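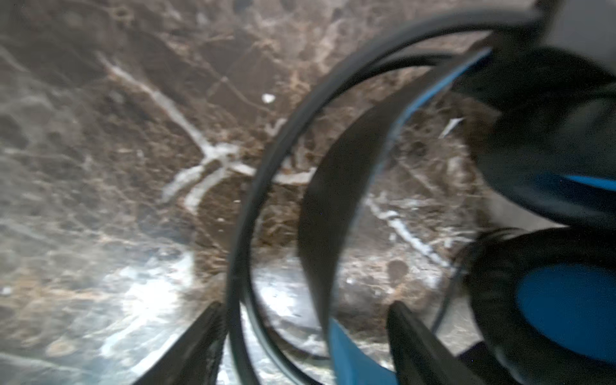

Equipment > Two-arm cells > Boreck 3308

Boreck 3308 two-arm bench cell: setting up and looking after it

I'm Sumaiya Bhattacharjee and I look after the cells at Skundby, which mostly means I'm the one with the hex keys. We hire out and sell the 3308, and people ring me with the same questions every month, so I've put the answers on one page (and I can finally stop digging out old emails!).

The 3308 comes as a pair of arms on one black rail along the front of the table, both reaching inwards, each with a parallel-jaw gripper and its own wrist camera. The walls and frame go up first, then the table, then the rail, then the arms. Please don't try it in any other order. Kayode did once and we lost a whole afternoon to undoing bolts.

My favourite thing to set a cell up with is headphones. They've got a stiff bit, a soft bit and a long floppy lead, and that tells me more in ten minutes than any number of wooden blocks. I like two pairs on the marble at once, a mint-green pair for the left arm and a black pair for the right, with the leads left to wander over each other. A black lead on dark brown stone is hard to pick out, so if your camera settings are poor you'll find out quickly. 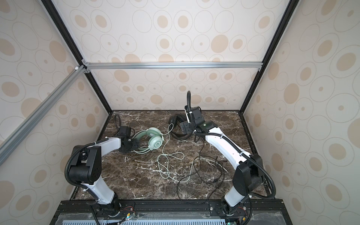 The frame and the walls

The frame is aluminium extrusion, silver and black, and it does like to settle. I go over every corner bracket after the first week and then once a month. Start with the crossbar on the back wall, at the left end where the little bracket joins it to the post. Nip it up, don't heave on it. If it has crept, your overhead view creeps with it and you'll spend ages blaming the software.

Lots of people ask whether they can have plain walls. You can, but I love the spotty paper, all those tan discs and thin rings. I use it as a focus check on the wrist cameras: point the arm at the back corner, and if the rings are crisp there I leave the lens alone. Replacement paper is part 113 in the spares list and it goes up like any other wallpaper, bubbles and all. 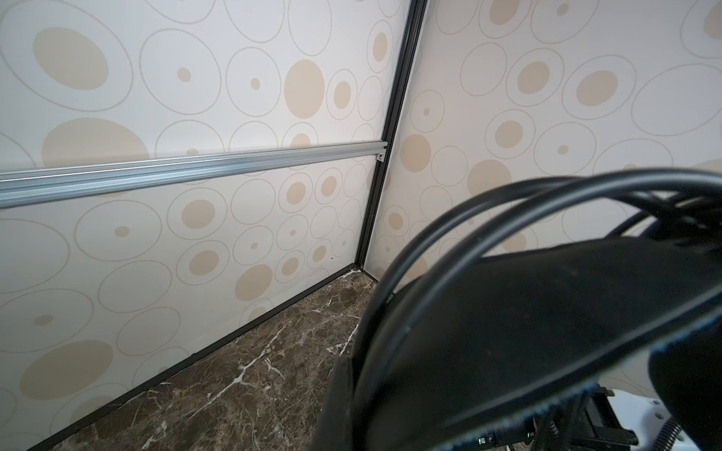

Cables, conduits and ties

Most of my repairs are here. Each arm carries a black corrugated conduit, and it needs a generous loop at the elbow. Tie it too tight and it tugs when the forearm goes right out; too loose and it drags on the table. I move the arm by hand (power off, please!) through its full reach before I trim a single tie, and I keep a bag of ties in the drawer as the old ones go brittle. A new conduit kit from Joubert is 1057 kroner and fitting it takes me a morning if the kettle's working.

Then I put the power on, look for the green light on the board at each base, and try a two-handed job. The left gripper takes the headband and holds the headphones up over the table, and the right one holds the plug end of the lead.

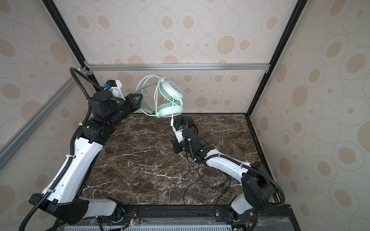

It's a fussy position, that one, with the right forearm stretched across towards the middle, and it shows up a badly routed conduit better than anything else I've tried. If the plug twists in the jaws, wipe the finger pads with a barely damp cloth before you touch the grip force. Nine times out of ten it's grease.

The next batch of cells leaves Gurnmont in December. Ask for Kayode Isah if you want prices, or me if you've got something in bits.

Contact Skundby | © Skundby | Back to top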